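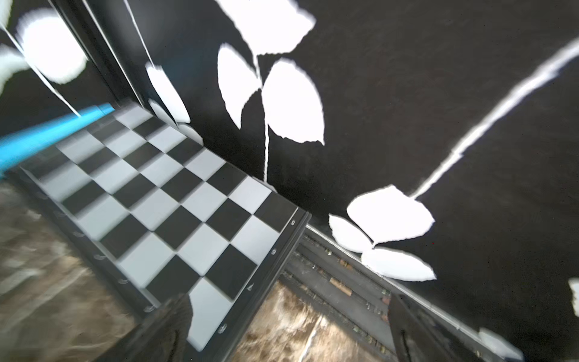 Covell W2 Wrist Camera Kit for Two-Finger Grippers

The W2 is a compact color camera with a bracket, cable and software for parallel two-finger grippers. It mounts behind the fingers and looks forward past them, so the fingertips and the work surface share one view. Typical uses are teleoperation, recording demonstrations for policy training, and close-range alignment at a board, tray or fixture.

The kit is sold by Covell and supported from the Prakard workshop. Bracket design is by Maya Daher. The driver and recorder are maintained by Fadi Sleiman.

What you get

Camera module in a two-piece housing
Wrist bracket, standard pattern
Adapter plate, blank, for drilling to suit
Camera cable with a right-angle plug at the wrist end
8 cable clips, screw-on
4 bracket screws and 4 spares
Hex key
Printed calibration target on rigid board
License for the Idau recorder, one workstation

The gripper, arm and computer are not included. Finger sets are sold separately under the Dissanayake name and are listed on the accessories page.

View and placement

The bracket holds the camera at a fixed tilt toward the closing point of the fingers. In the normal position both fingers enter from the bottom of the picture. The near part of each finger is out of focus at the factory setting. Focus is set for the region at and beyond the tips, where contact takes place, and is locked with a set screw on the lens barrel.

The tilt can be changed by moving the bracket to the second pair of holes. This raises the view and shows more of the workspace, with less of the fingers. For chess pieces, pegs, vials and other small upright parts, use the first pair. For bin work, use the second. Calibration must be repeated after any change.

The camera turns with the wrist. Straight edges in the workspace will therefore appear diagonal for much of a recording, and the background will change with every reach. Users who need a steady reference should add a fixed camera. The recorder accepts up to 4 streams and stamps them from one clock.

Motion blur

The W2 uses a short default exposure, but a wrist camera close to its subject will still blur during fast rotation. Patterned surfaces such as checkered boards show it first, usually at the far side when the wrist is swinging. Three things help:

Reduce wrist speed during the last part of the approach.
Add light and shorten the exposure further.
Turn on the blur flag in the recorder, which marks affected pictures and leaves them in the file.

We do not recommend deleting blurred pictures from training data. Gaps in the stream cause more trouble at playback than the blur does. The flag can be read by most data loaders and the decision made there.

Glossy surfaces

Polished boards, laminated sheets and coated trays reflect lamps and windows. Automatic exposure reacts to these reflections and may darken the whole picture for a moment. For work over glossy surfaces, lock exposure and white balance before the session. Both locks are stored with the profile and come back at the next start.

A black background with large white printing is a hard case for automatic exposure, as the average brightness moves each time the wrist turns. Lock the exposure here as well. Set it with the gripper above the task area and the fingers open.

Cable routing

Most returns for intermittent signal are traced to the cable and not to the camera. Leave one loose loop at the wrist joint, large enough for the full range of rotation. Clip the cable on both sides of the loop. Do not clip to a moving finger unless you are using a finger-mounted sensor, in which case its cable should follow the face of the finger and stay clear of the contact pad.

After fitting, jog the wrist to both limits by hand control at low speed and watch the loop. Then run the cable test in the recorder. It takes 14 seconds and reports dropped pictures by joint angle.

Installation

1. Power down the arm and lock out the gripper.
2. Remove the cover plate at the wrist flange. Keep the screws.
3. Fit the bracket with the four screws supplied. Tighten by hand, then a quarter turn with the key.
4. Slide the camera into the bracket until it clicks.
5. Route and clip the cable.
6. Restore power and open the recorder. The camera should be listed as W2-A.
7. Place the calibration target flat under the gripper and follow the prompts.
8. Save the profile under the name of the arm.

Allow longer for the first arm. If the target is not detected, clean the lens and check that no other checkered pattern is in view. A chessboard left on the table will be picked up by the detector and will give a wrong result without an error message. This is a known fault in the current release. A fix is planned for September.

Specifications

Sensor: color, global shutter
Mass with bracket: 133 g
Mounting: four-screw flange pattern, or adapter plate
Focus: manual, locked
Exposure: automatic or locked
Streams per recorder: 4
Power: over camera cable
Housing: aluminum, black
Sealing: none - do not use with coolant or spray

Compatibility

The standard bracket fits the Covell G series and any gripper with the same flange. For other grippers, send a drawing to Zaid Moussa at the parts desk before ordering. A drilled adapter can be supplied at extra cost. The recorder runs on Linux only. Output files can be converted to common dataset formats with the command line tool in the package.

Two-arm stations need one kit per wrist. Profiles are tied to the serial number of the camera, so left and right units must not be swapped without recalibrating. Mark them before fitting.

Known limits

The fingers hide part of the object once it is gripped. This applies to every camera in this position - a second view is the only cure. Depth is not measured. The lens has no heater and will fog if moved from a cold room to a warm one.

Service

Lens cleaning and refocus are done at Prakard. Contact Munther Tarawneh for a return number and include the profile file with the unit. Units sent without a profile are tested at factory settings only. Training for new operators is run by Florencio Pastor, with a Saturday session on request.

Related items

W2 spare cable, right-angle plug
W2 bracket, second arm
Dissanayake finger set, narrow
Dissanayake finger set, padded
Idau recorder, additional workstation license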